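資料室 > 公開データ > 家庭用繊維製品の手入れ表示コーパス > README

# 家庭用繊維製品の手入れ表示コーパス

## 概要

本コーパスは、衣類、タオル、寝具などの家庭用繊維製品に付された手入れ表示の文言を収集し、注釈を付したテキストデータである。トルートモント生活文化資料室(Trutmont)が編纂し、維持管理を行う。表示文の語彙、指示表現の強さ、および製品区分による記述の差異に関する研究に供することを目的とする。

## 収録内容

収録件数は800件である。各件は1つの表示に対応し、タブ区切り形式の1行として格納される。文字コードはUTF-8、改行はLFとする。

主な項目は次のとおりである。

- `id`:表示ごとに付与した識別子
- `category`:製品区分(衣類、タオル・布巾、寝具、その他)
- `text`:表示の本文
- `fiber`:表示に記載された繊維名。記載のない場合は空欄
- `directive`:指示の種別(許可、推奨、禁止)
- `note`:注釈者による備考

1件の表示に複数の指示が含まれる場合、`directive` には該当する種別をセミコロンで区切って記す。順序は本文中の出現順に従う。

## 収集の方法

表示文は、Rorden分室およびÖztürkmen分室が所蔵する製品から転記した。転記にあたっては原文の表記を保持し、句読点の統一や送り仮名の修正は行っていない。判読できない文字は「〓」で置き換えた。絵記号のみの表示は収録の対象外とし、絵記号に文言が併記されている場合は文言のみを採録した。 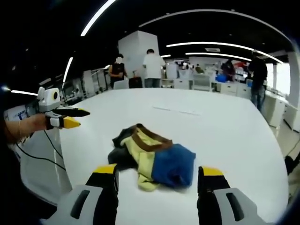

図1 白い台の上の布

製品区分は、表示に用途が明記されている場合にはそれに従い、明記のない場合には所蔵台帳の分類を採用した。台帳の分類にも該当がないものは「その他」とした。膝掛けと小型毛布の区別は台帳間で一致しておらず、本版ではいずれも「寝具」に含めている。

## 注釈

注釈は2名の注釈者が独立に実施した。判断が分かれた件については、監修者のNélida Sosaが最終的な種別を決定し、その経緯を `note` に記録した。「なるべく」「できるだけ」を伴う表現は推奨として扱い、「お避けください」は禁止として扱う。「ご遠慮ください」も同様とする。

注釈基準の全文は `docs/guideline.md` に収める。基準書の第3節には、条件付きの許可(「裏返しにして洗えます」等)の取り扱いを定めている。

## ファイル構成

- `data/labels.tsv`:本体
- `data/fiber_terms.tsv`:繊維名の異表記一覧
- `docs/guideline.md`:注釈基準
- `docs/changes.md`:変更履歴

## 既知の制約

収録対象は両分室の所蔵品に限られ、市場に流通する製品の構成比を反映するものではない。また、転記元の表示には現行の規格に先立つ書式のものが含まれる。本コーパスの文言を、実際の洗濯または乾燥の指針として用いてはならない。

`fiber` の値は表示の記載をそのまま採録したものであり、素材の鑑定は行っていない。「レーヨン」と「レイヨン」のような異表記は、本体では統合せず、異表記一覧において対応関係を示す。

## 利用条件

研究および教育を目的とする利用は、出典を明記することを条件として認める。再配布に際しては、本READMEおよび変更履歴を同梱すること。商用利用を希望する場合は、事前に書面により申請しなければならない。申請への回答には30日を要することがある。

引用の際は、次の表記を用いること。

> トルートモント生活文化資料室編「家庭用繊維製品の手入れ表示コーパス」第3版

## 更新

改訂は毎年2月に行う。第3版では、Tretalov文庫から移管された目録との照合を経て、重複する表示を削除し、`note` の書式を改めた。第2版の識別子は引き続き有効であり、削除された件の番号を再利用することはない。誤記の報告はデータ管理担当のŽydrūnas Juškaが受け付ける。報告には該当する `id` と、訂正を要する箇所を記載すること。

お問い合わせ:資料室データ管理担当 | © トルートモント生活文化資料室 | ページの先頭へ戻る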